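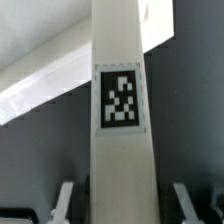
Gekstead Lora 700 Wall Shelf Bracket

Item group: Shelving and Supports
Finish: white or gray powder coat
Sold in: pairs, with wall screws and plugs

The Lora 700 is a fixed steel bracket for shelves in storerooms, workshops and offices. It is made from folded sheet with a welded brace and has no moving parts. Each bracket has three wall holes in the upright and two slots in the arm. The slots run front to back and allow the shelf to be shifted before the screws are tightened.

Load rating

The rated load is 700 N per pair, spread evenly, on a solid masonry wall. The rating applies at a bracket spacing of 592 mm, center to center. For wider spacing, add a third bracket. Do not use the masonry rating for drywall. On stud walls, all wall screws must go into the studs, and the rating of the screws governs.

Point loads at the front edge of the shelf are not covered by the rating. Vises, hand presses and similar items should be placed on a floor-standing bench such as the Masri.
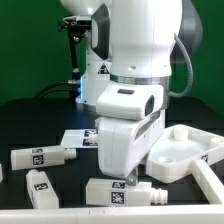
Dimensions

Arm length: 300 mm
Upright height: 200 mm
Sheet thickness: 5 mm
Longest shelf board stocked: 2,160 mm

Boards are supplied square cut, with the long edges sealed. Boards cut to length on site should have the cut ends sealed before fitting. Screws for the board are packed separately, as the length depends on board thickness.

Fitting

Mark the upper hole of the first bracket and drill. Hang the bracket on one screw, plumb the upright, then mark the remaining holes. Carry the height across to the second bracket with a level. Fit the board, check it for level in both directions and tighten the wall screws before the board screws. Check all screws again after the shelf has been loaded.

Changes to this page

The Kastari bracket has been withdrawn. Its hole pattern differs from that of the Lora, so existing walls must be drilled again. Kastari end caps fit the Lora arm and remain in stock in gray only. The spacing figure was corrected on 14th December; printed sheets from October show the old value and should be discarded.

Load questions: Joar Kvam
Orders and spare screws: Thilini Weerasinghe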